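Drodari: learning from the hand-held gripper
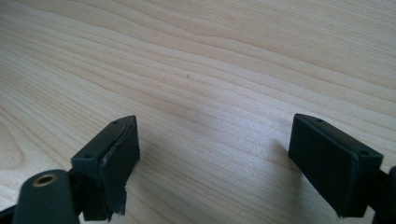 Dalia Ots asked in reply to our February item whether demonstrations without a robot lose too much information about force. For light objects, the answer is so far no. We trained one policy on 913 demonstrations recorded with the hand-held tool, and a second policy on the same set minus every recording where the fingers closed on air. The second one did better in 10 of the 41 test tasks — mostly the small, flat things — and equal in the others. Heavy objects we will try next, and So-yul Noh is preparing the list.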